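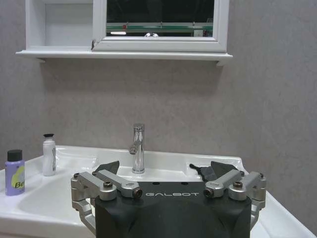
I have been in the robotics club for three semesters now and I still get a little jumpy with excitement on bathroom weeks. Kitchens get all the attention (everybody wants the robot that makes the pancakes) but I would take a sink and a cabinet over a stove any day. Small bottles! Shiny everything! Ceramic that you really do not want to hit!

So, where we are. The student challenge we signed up for in January is called Pestgate, and our team is Danko, named after a dog. The task is "tidy the washroom," and you get points for every item that ends up on the shelf where it belongs, standing up, with nothing else knocked over. You lose points for touching the fixtures. You lose a LOT of points for touching the fixtures hard. A full run can score 800 and our best so far is 338, which sounds sad until you know that we were in the double digits for all of last fall.

Most of the jump came from Xóchitl Solís, who rewrote our approach planner over winter break while the rest of us were eating. The old one treated the whole sink as one big box to stay out of. Safe, sure, but it also meant that anything standing near the faucet might as well have been on the moon. Hers treats the faucet as its own thing, a skinny post with a lever sticking out, and lets the fingers come in close around it as long as there is clearance on both sides. The first time I watched it run I had my hand over the stop button the entire time and forgot to breathe. Now I just keep my hand near it.

The other big topic this month is bottles. I could talk about bottles for an hour, so I'll try to keep it short. Lotion and shampoo are kind of friendly. They're wide, they have some weight, and if you squeeze a bit off center they mostly forgive you. Slim ones are the mean ones. You get a narrow cylinder with a cap that is a different width from the body, so if the pads close too high they land half on cap and half on bottle and the thing tilts. We had a stretch where that happened in one out of every 3 grasps and we were blaming the calibration, the table, the lighting, each other.

Then Marcela Krajčí (she runs the sessions, and she has way more patience than we deserve) made us stop coding for an afternoon and just pick things up with our own two fingers and say out loud where we were holding them. It felt like preschool. It also worked. Every one of us grabs a small bottle by the body, a bit under the cap, and none of us had written that down anywhere. So now there's a rule for it: find the line where the cap ends, go down from there, close slow. I added a check on the finger current so the pads stop when the resistance climbs, and that was my whole contribution for two weeks, and I'm very proud of it.
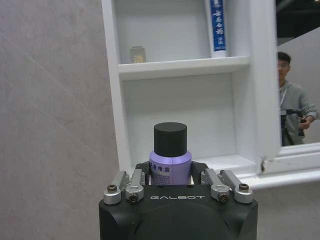 Purple spray bottle in the grip, cabinet door open.

The mirror door is its own chapter. Mirrors are awful for depth. The robot looks at one and sees a whole second room back there, with people in it, and for a while the planner was convinced there was lots of free space behind the cabinet. Xóchitl wanted to mask the glass out completely. I wanted to keep it, with the idea that you could use the white border to work out how far the door is open. We argued about it on the bus and then over noodles and then in the group chat until late, and we ended up doing a bit of both – mask the glass, track the border. It's ugly code. There is a comment in there that just says "sorry" and I won't say which of us wrote it.

Logging has been my other job. Everything goes into Hikik, the little labeling tool that the seniors before us left behind. It crashes if you put a space in a file name but otherwise I love it. Every attempt gets a start, a stop, and a note on how the grasp went, and I do 30 of those before dinner when I'm on a roll. You start noticing things that way. I can now tell from the first second of a clip whether the wrist is coming in too low, and I catch myself doing it when my roommate reaches for a mug.

Next up is the upper shelf. It's higher than anything we've practiced and there's a board right above the lower compartment, so the wrist has to tip back to get in there with something tall. The simulation says it's fine. The simulation also said the mirror was a hallway, so I'm keeping my expectations in check.

If we can get the shelf placements steady, we go to the Goncombe round in the spring with the other schools, and I already know I'm not going to sleep the night before. Things still on my list:

Retune the slow close for the shorter bottles
Fix the tipping when we let go (we open too fast, I'm almost sure of it)
Rename all of my files without spaces
Ask Marcela about borrowing the room on the long weekend

Also, if anyone reading has a good trick for finding clear or shiny caps in a depth image, please leave a comment. We've tried three things and I have feelings about all of them.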